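Plastic lid

A plastic lid is a removable cover for a jar, tub, cup or other food container. Most are round, with a flat or slightly sunken face and a raised rim that fits over or into the mouth of the container. They are sold with the container or separately as replacements.

Types

Snap-on lids hold by a small bead inside the rim, which catches under the lip of the tub. Screw lids have a thread and are more common on jars. Press-in lids sit inside the opening and are used mostly on canisters of dry goods such as flour or coffee.

Color

Many makers use color to mark size. In the Nallo range of kitchen tubs, green lids fit the 615 ml tub and white lids the 1,000 ml tub. Louro sells its lids in one color only and molds the size into the underside. Replacement lids from one maker seldom fit the tubs of another, even where the width is the same - a 74 mm lid may have a deeper rim or a thicker bead.

Care and storage

Lids warp more easily than tubs and are usually washed on the top rack of a dishwasher. They are stored flat in a stack or on edge in a drawer divider.
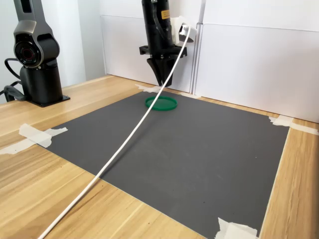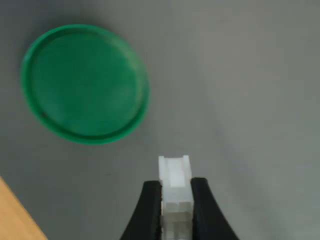 Warping is the most common fault in older lids. Filipa Veloso's household guide for Genidell recommends checking for it on a level surface, where a sound lid sits without rocking. A plain gray background, like the one under the green lid, makes a gap below the rim easier to see than a patterned countertop does. Slight warping does not matter for dry food, but a lid that rocks should not be used for liquids.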